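Newsletter > Around Town > Public Safety
News Notices Letters Back Issues Contact
Search this site Enter keyword Go

So the police scanner goes quiet in June

I've had the scanner going on my kitchen counter for 11 years, mostly as background noise while I cook, and I'm going to miss it more than I'd like to admit. Osalon police are moving all their radio traffic to an encrypted system this June. Fire and ambulance stay open for now (and I'd underline "for now" if I could). Everything else goes dark to those of us with a cheap receiver and a nosy streak!

I went to the public meeting on Friday to hear the case for it, and it's not a silly one. Officers read out driver's license numbers, home addresses, medical details, all of it over the open air, and anybody with a phone app can listen in. The department says it handled 3561 calls last quarter and that 1406 of them involved some kind of personal information going out over the radio. I wouldn't want my mother's address read out to the whole county either.

But then I think about the night of the Lacroix Street standoff, when half the neighborhood found out what was going on from people listening at home. The official alert came after it was over. If you lived two doors down, you'd have been walking your dog straight into it.

The city's answer is a web page called Driltix, where calls will be posted after a 30-minute delay with the block and a general category, like "disturbance" or "traffic." I tried the demo they had set up in the hallway. It's fine, I guess? The map is easy to read and you can sort by day. What you don't get is any sense of how serious something is, and a shouting match and a guy with a knife both come up as "disturbance." I asked if that could change and was told the categories come from Velteck, the company that runs the dispatch software, and they'd "pass it along."

There's a petition going around asking for a live feed for local news outlets, the way some other towns do it. It had 2724 signatures when I signed, which is a lot for a place our size. The council takes up the contract at its next regular meeting, 7 p.m., upstairs at city hall, and they're taking comments at the start, three minutes each. Get there early if you want a seat, the room was packed last time and I stood by the coat rack the whole evening.

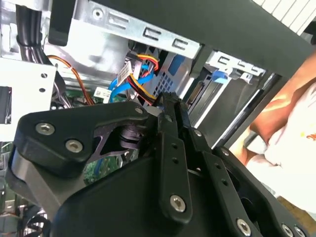 If you can't make it, written comments go to the clerk's office by noon the day before, and please put your street name on them so they get counted as local.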